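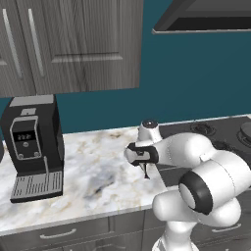

Carolina Lobo würde am liebsten gar nichts mehr mit der Tastatur vormachen. Man drücke eine Taste, der Arm rucke zwei Zentimeter weiter, man drücke wieder, und am Ende habe man eine Vorführung, die aussehe wie Treppensteigen. Ein Modell, das daraus lerne, steige dann eben auch Treppen. So stand es im Juni in ihrer Rückmeldung zur ersten Runde, und sie war mit dieser Meinung nicht allein.

Wir haben die Fernsteuerung für die simulierten Küchen in Reltomano deshalb umgestellt. Gesteuert wird jetzt mit einem Handcontroller, dessen Lage im Raum direkt auf die Greiferspitze übertragen wird. Solange die seitliche Taste gedrückt ist, folgt der Arm der Hand. Lässt man los, bleibt er stehen, und man kann den eigenen Arm in eine bequemere Haltung bringen, bevor es weitergeht. Die Tastatur bleibt als Notbehelf erhalten, ihre Aufzeichnungen laufen aber in einen eigenen Ordner und werden beim Training vorerst nicht verwendet.

Der aktuelle Aufgabensatz spielt an der Küchenzeile mit der Marmorplatte, an deren linkem Ende die schwarze Kaffeemaschine steht. Es geht um kurze Handgriffe: an die Maschine heranfahren, einen Knopf am Bedienfeld drücken, den Greifer wieder zurückziehen. Das klingt nach wenig. Die Schwierigkeit liegt in der Anfahrt. Wer den Greifer knapp über der Arbeitsplatte entlangführt, streift leicht den Stein, und die Simulation wertet jede Berührung der Platte als Kontakt. Ein einzelner Kontakt macht die Vorführung nicht unbrauchbar, sie wird dann aber von Hand nachgesehen, und das kostet Zeit.

Aus der ersten Runde liegen 119 Vorführungen vor. Davon haben wir 105 übernommen. Aussortiert wurden vor allem Aufzeichnungen, bei denen jemand mitten in der Bewegung lange gewartet hatte. Für den Menschen ist so eine Pause harmlos, man überlegt kurz oder schaut aus einem anderen Blickwinkel. Im Datensatz steht dann allerdings eine lange Folge von Zeitschritten, in denen der Arm an derselben Stelle nichts tut, und genau das wird mitgelernt. Der Arm fährt los, erreicht die Stelle und bleibt hängen.

Für die zweite Runde gelten daher ein paar Absprachen:

Vor dem Start der Aufnahme einmal ohne Aufzeichnung durchfahren. Wer den Weg kennt, hält seltener an.

Zügig, aber gleichmäßig führen. Lieber etwas langsamer und in einem Zug als schnell mit Korrekturen am Ende.

Kleine Fehler nicht verstecken. Wenn der Greifer neben dem Knopf landet, kurz zurückziehen und neu ansetzen. Solche Stellen sind willkommen, das Modell soll sehen, wie man aus einer schlechten Lage wieder herauskommt.

Den Ellbogen des Arms im Auge behalten. Er folgt der Greiferspitze, wie die Rechnung es vorgibt, und steht dabei manchmal ungünstig über dem Kochfeld. Dann hilft es, die Seitentaste loszulassen, die Szene zurückzusetzen und neu zu beginnen.

Jede Aufnahme endet automatisch nach 3000 Zeitschritten. Wer die Aufgabe bis Schritt 2000 nicht abgeschlossen hat, bricht am besten ab. Eine abgebrochene Aufnahme wird verworfen und nirgends gezählt, auch nicht in der Übersicht der einzelnen Teilnehmer. Danach war mehrfach gefragt worden.

Die Gruppe in Centhorpe arbeitet parallel am Vormachen mit der Hand am echten Arm. Dort wird das Gerät in einen nachgiebigen Zustand geschaltet und am Handgelenk geführt. Die Bewegungen sind deutlich runder als alles, was wir bisher aus der Fernsteuerung bekommen haben, dafür ermüdet man schneller, und die eigene Hand ist auf jedem Kamerabild mit drauf. Ob sich beide Arten von Vorführungen in einem Training mischen lassen, ist offen. Ein erster Vergleich ist geplant, sobald die zweite Runde abgeschlossen ist — vorher fehlt auf unserer Seite schlicht das Material.

Carolina Lobo hat den neuen Controller inzwischen ausprobiert. Die Bewegung sei viel besser, schreibt sie, nur beim Drücken des Knopfes fehle ihr jede Rückmeldung in der Hand, man sehe den Kontakt, bevor man ihn glaube. Eine leichte Vibration bei Berührung ist technisch möglich und steht auf der Liste.

Zugänge zur zweiten Runde werden ab Sonntag freigeschaltet. Wer schon ein Konto hat, muss nichts tun, außer vor der ersten Aufnahme den Controller neu zu kalibrieren. Die alten Werte passen nicht mehr.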